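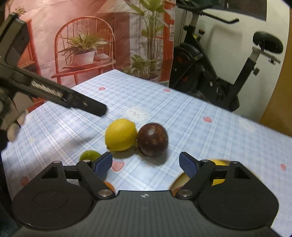

Hand grippers and fruit on the plaid cloth, January 4, 2024

Minutes, equipment planning meeting

Taking notes again, so you get my version. Flor Taipe chaired, I typed, and the rest of you talked over each other in a very friendly way. Last meeting's minutes went through with one fix: I'd put the cable order under Momow and it belongs under Motaung. Sorry!

1. Hand grippers
This took up most of our time. Flor wants a second pair of the hand-held grippers so two tables can run at once. Clirnis quoted us 1320 dollars for the pair, shipping included, and they'll hold that price for 30 days. Genorau came in lower at 800, but that's for bodies and arms only, and we'd be buying the finger pads separately (they couldn't give me a pad price over the phone, which bugged me a little). I said I'd take the higher quote just to have everything show up in one box. Flor would like to see the Genorau number with pads in it before she signs anything, and okay, fair enough.
Agreed: I get a full written quote from Genorau. We decide at the next meeting.

2. Finger pads
We went back and forth on pads for a while. The dark blue rubber ones are what Flor wants as our standard, and she'd like spares in the drawer at all times. I asked for 17 spares and got some looks, but I'm sticking with it. They go on the list as a separate line so they don't get lost inside the gripper money like last year.

3. Fruit and table stuff
Lemons, limes and oranges stay on the weekly grocery run. There was a push for plastic fruit to save money, and I'm against it (a real lime has some give, and I like that we practice on different sizes and skins). We'll keep real fruit through March and look at the receipts then. Flor also asked for one more tablecloth, any pattern, as long as it lies flat.

4. Robot arm
Still on the wish list, still no money. Momow offered a demo and we said yes to the demo and nothing else. Please don't tell their sales guy we're excited, even though I sort of am! Before they come we need table measurements and somebody to check the outlets along the wall. I'll measure, Flor has the outlets.

5. Odds and ends
The Motaung cables are paid for and on their way. Receipts go in the blue folder, please, and not on my keyboard.

To do before next time
Me: Genorau quote, table measurements, pad order form
Flor: outlets, Momow demo date, tablecloth

We wrapped up early and I'll send out the next meeting date once Flor hears back from Momow.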